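Favville Community Hall Refurbishment
Progress report to the Godero Fund
6 July 2023

Work since the last report

The roof over the main hall is finished and the scaffolding has come down. Jerano replaced the flashing along the north side and fitted new gutters front and back. The old downpipe near the kitchen was cracked below ground level and had to be dug out, which set the drainage work back by 2 weeks.

Rewiring is complete in the main hall and the kitchen. The supper room is still on the old board and can't be used in the evenings. We have asked for it to be done before the painters start.

Interior doors

The door schedule has been revised following comments from hall users. The main request was for more light between rooms, while the storeroom group wanted solid doors. Both types are included in the revised schedule, and colours are still open for comment.

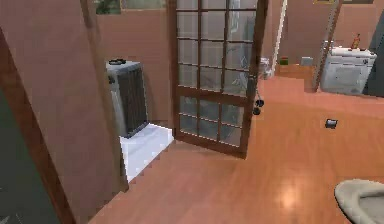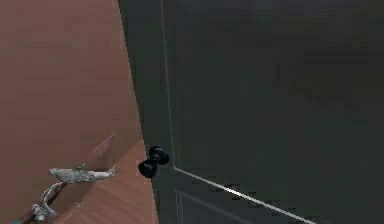 Computer renderings of interior doors: glass panes in a brown wooden frame (first) and dark grey (second). Both have round knobs.

Budget

We have spent $2,854 from the contingency line, nearly all of it on the downpipe and drain. The Ó Briain invoice for floor sanding has been received but not paid, as the edges near the stage need another pass.

Use of the hall

Bookings have moved to the school library for the time being. The seniors' lunch has kept going there with roughly 47 people at each sitting. The hall will seat 160 when it reopens.

Next period

Painting, the supper room wiring and the ramp at the side entrance. We still expect to reopen in December. The next claim will be sent once the floor has been signed off.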